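Forums > Benchtop & Desktop Arms > Kits and Subscriptions

Filed under: two-arm setups, food handling, worth it or not

Anybody here paying for the Jistby skill packs?

dovetail_dan wrote:
So I've got a two-arm bench at the shop and I'm looking at the Jistby subscription, the one where you pay monthly and get their pre-trained tasks plus a person who'll tune them to your table over a video call. The food prep pack is the one I'd want. My wife runs a small dumpling counter and the two of us have been kicking around the idea of having the arms load steamers in the morning before she opens.

I've read the sales page maybe too many times. It says "handles soft goods" and I don't know what that means in real life. A dinner roll is a soft good. A raw dumpling with a wet bottom is a whole different animal. Has anybody run it on actual food, or on anything squishy? And what did you end up paying once all the extras were in?

Not looking for a lecture on doing it by hand, I know doing it by hand is faster.

marlowbench wrote:
I have it! Been on the food prep pack since April, so I can tell you a fair bit, good and bad.

Price first since you asked. I paid $936 for the year up front, which got me the pack, the tuning calls and a loaner mat. The extras that got me were shipping on the mat (annoying) and a second set of finger pads, because I chewed up the first set by being dumb about grip force. Those were $19 a pair, so not the end of the world.

The tuning call was the best part. I had a really patient guy who made me move my tray four or five times until he liked it. After that the software wanted everything in more or less the same place every time, so I put tape marks under the mat. If you're hoping to toss stuff anywhere on the table and have it sort things out, lower your hopes now.

My bench at the start of a steamer run, with the left arm down at the tray:

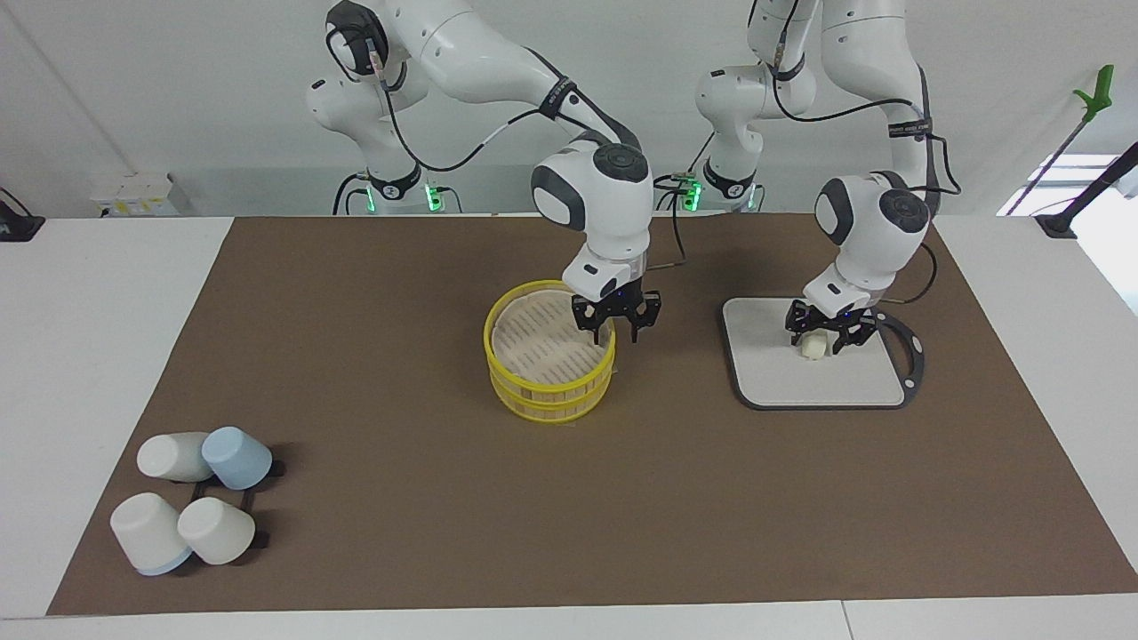
Left gripper around what looks like a dumpling, right one waiting over the basket. Cup rack is for the other task in the pack.

The way I run it, the tray always goes on the right half of the mat and the basket goes in the middle. The left arm does the picking. The pads come in open and wide, close slow, and then there's a pause before the lift that feels like forever when you're standing there with coffee. I asked them to shorten the pause and they said sure, but I'd lose some grabs. They were right, I lost some grabs. I put it back.

On soft stuff specifically: firm and a little dry, it's great. Tacky, it's okay. Wet, forget it. Dust your tray with something. I use rice flour and a light hand.

dovetail_dan wrote:
Oh man, this is exactly what I was hoping for, thank you! Is that a regular bamboo steamer or something they sent you? The yellow bands threw me.

Also what's the deal with the cups?

marlowbench wrote:
Steamer's mine, two tiers, I bought it at a kitchen supply place on my lunch break. The pack doesn't come with any dishes at all. They do have a list of sizes that work and I'd stick to it, the rim height matters more than the width does. I tried a taller basket first and the wrist kept wanting to come in at a goofy angle.

Cups are the "clear and rack" task. I leave the rack down in the front left corner so it's out of the way of the steamer run and I don't have to set up twice. That one works better than the dumplings, to be fair to them. Cups don't squish.

gearhead_tula wrote:
I'm going to be the grump. I had Jistby for 5 months and dropped it.

My problem wasn't the motions, the motions were nice. My problem was that every time they pushed an update something I'd already paid to have tuned went a little bit off, and then I was back in line for another call. The calls are "included," but the wait for one was up to 2 weeks when I was on it. If you're a hobbyist, no big deal. If somebody is going to be standing there at six in the morning waiting to sell breakfast, that's a real problem.

I also think a food pack that wants the tray in the same spot every single time is kind of a cheat for the money. You could teach a fixed pick by hand in an afternoon with the free tools.

marlowbench wrote:
The update thing is fair and I got bit by it too, once. They've added a switch so you can hold a version now. Settings, then Packs, then the little lock. I've had it locked ever since and nothing has drifted on me.

I don't agree on the fixed pick though. The tray has to be where it belongs, sure, but the dumplings on the tray don't. I plop them down wherever and it finds them. I'm not lining anything up on a grid. I tried teaching it by hand before I subscribed and my version squashed every third one and put the rest on the rim of the basket.

gearhead_tula wrote:
Okay, the lock is news to me and it would've fixed about half of my complaints. Did they announce that anywhere? I never got an email.

Still wouldn't pay for a year up front. Do the month-to-month first, Dan, even if it costs more per month.

sketi_owner wrote:
Popping in from the other camp. I run the Sketimmont kit, which is a one-time purchase. You get the trained tasks on a drive, a paper manual that's pretty decent, and then you're on your own - no calls, no tuning, no updates unless you buy the next version.

For cups and bowls and boxes I'd take it over Jistby any day. I set it up on a Tuesday night and was racking cups before bed. For dumplings, no. It has one grip setting for "delicate" and it is not very delicate. I made a lot of pancakes.

So it depends what you're after. If the steamer thing is the whole point, I think marlow's on the right product, and it pains me to say it because I hate subscriptions with a passion.

dovetail_dan wrote:
"I made a lot of pancakes" is going to make my wife laugh for a week.

Marlow, couple more if you don't mind. How long does a basket take? And does the right arm do anything during the pick or does it just hang out over there?

marlowbench wrote:
Ask away, I like talking about this thing way too much.

I've never put a stopwatch on it. Slow. I start a basket, go wipe down the sink and grind coffee, and it's usually still going when I come back. You could load it by hand and be sitting down with a magazine by then (I know, you said no lectures).

The right arm parks over the basket during the pick, fingers open, and it'll steady the rim if the basket shifts. You can turn that off and run the whole thing with the left, but I had the basket scoot on me a few times when I did. The brown mat helps with that too, it's kind of a fabric feel, and it cuts the glare off a white tabletop. My table's white and next to a window, and before the mat I got missed grabs on sunny mornings. White dumpling, white tray, white table, you can see how that goes. If you want to spend less, a darker tray would probably do a lot. I just haven't gotten around to buying one.

pip_and_solder wrote:
Question for marlow about cables. I've got a similar pair and my wrist cable keeps snagging on stuff when the arm reaches down. Do you leave that much slack on purpose?

marlowbench wrote:
Yep, on purpose. I strapped it tight on the upper part and left it loose between the elbow and the wrist. When I had it snug all the way down it tugged at the bottom of the reach and the wrist would sort of shiver. Loose looks sloppier but I haven't had a snag yet. Keep the tall stuff off that side of the table.

pip_and_solder wrote:
Gonna try that tonight. Mine's zip-tied like a Christmas tree the whole way.

gearhead_tula wrote:
One more thing for Dan and then I'll leave it alone. Ask your health inspector BEFORE you pay anybody. The standard finger pads aren't rated for food contact as far as I could ever find out, and when I asked support I got a very friendly email that didn't answer the question. Fine for your own kitchen, your own risk. Selling to the public is different.

marlowbench wrote:
Seconding this, and I should've said it up top. I only feed myself and my sister out of mine. When I asked about it on my last call they told me food-rated pads were "on the list" with no date. I'd get that in writing.

dovetail_dan wrote:
Yeah, that might be the thing that decides it. I'll call the county and see what they say before I do anything. If it's a no on the pads I may just do a month to play with it at home - I kind of want to see it do the steamer now regardless.

Sketi, would you sell me on the cup rack thing if I went your way? She goes through a ton of tea cups.

sketi_owner wrote:
Cups I'll vouch for all day. Handles trip it up a little, so if hers have handles let me know and I'll send you the settings I ended up with. No handles, you're golden right out of the box.

dovetail_dan wrote:
No handles! Little round ones. Sending you a message.

Recent in Kits and Subscriptions
Serrano finger pads, anyone tried the soft ones?
Fukitz mounting plate doesn't line up with my table holes
Holding a pack version before an update
Sketimmont drive not showing up
Month-to-month or yearly, what did you pick?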